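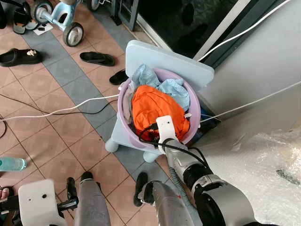
3.2 Where the washing waits

Between the end of a wash and the moment the clothes are hung or folded, laundry has to be somewhere. Earlier work on domestic laundry has mostly dealt with the washing itself, with water use, detergent and machine settings, and has had less to say about this middle stage. In the Stinstead homes it took up more of people's attention than we expected. This section looks at the surfaces and containers used for it, and at what happens to the floor nearby.

The material comes from the home visits described in Section 2 and from the photo set collected alongside them, 2416 photographs in all. Of these, 115 show laundry in a container that has been put down somewhere other than a machine, a sink or a line. Jasmina Bošković and Raimonds Petrauskas coded these separately for container, support and floor type, then met to settle the differences. Most disagreements were over what should count as a support, for example whether a closed chest was furniture or storage. We kept it as furniture.

Basins were more common than baskets with handles. Residents gave practical reasons. A basin can be filled with water for soaking and then emptied and used again for carrying, and it takes up little space when stacked inside another one. Several people had kept the same basin through two or three moves. Baskets were praised for letting air through but were said to snag on knitted things.

What the basin stood on varied more. Chairs and stools were used in most homes at one time or another, even where there was a table in the next room. Figure 4 shows a typical arrangement: a round lavender basin of laundry on the seat of a light blue plastic stool with a tall backrest, on a tiled floor. The pieces in it are bunched up, with an orange cloth toward the front and a pale blue one behind. We coded this as "raised, unsorted", the code we used for laundry held above floor level and not folded or laid out by type.

Figure 4. Laundry basin on a plastic stool, with footwear on the surrounding tiles. Coded as raised, unsorted.

Two points about stools came up again and again in the interviews. The first was height. Residents over 60 in particular said that a basin on the floor meant bending once for every piece, and that a seat saved them half the distance. Vlasta Stojanović, who did the interviews in Wattimena, recorded one woman who moved the same stool from room to room all morning, first for laundry, then for peeling vegetables, then to sit on while she telephoned her sister. The second point was the back. A backrest was described as something to push the basin against, and also as a place to lay a towel or a shirt for a few minutes. Stools without backs were used as well, but two residents said they would only put a small basin on one.

Plastic was preferred to wood for this purpose. Wet laundry drips, and people did not want marks on a seat they might offer to a visitor. One household had an older wooden chair that had been given up to the laundry years ago - it was no longer used for anything else.

The floor matters here too. In homes where outdoor shoes come off inside, footwear and laundry often share the same stretch of floor. In Figure 4 there are slippers and a black slide sandal on the tiles near the stool. When asked, residents rarely saw this as untidy. The rule they gave us was that clean laundry must not touch the floor, and shoes on the floor did not break it. Amra Petkov has described a similar rule in her notes from Vukham, where a basin could stand among shoes all day as long as it was lifted off the ground.

We did find exceptions. In 20 of the coded photographs the container was directly on the floor, nearly always on a mat or a folded sheet. These came mostly from homes with small children, where a raised basin was thought likely to be pulled down. Section 3.3 takes up the sorting of laundry once it leaves the basin.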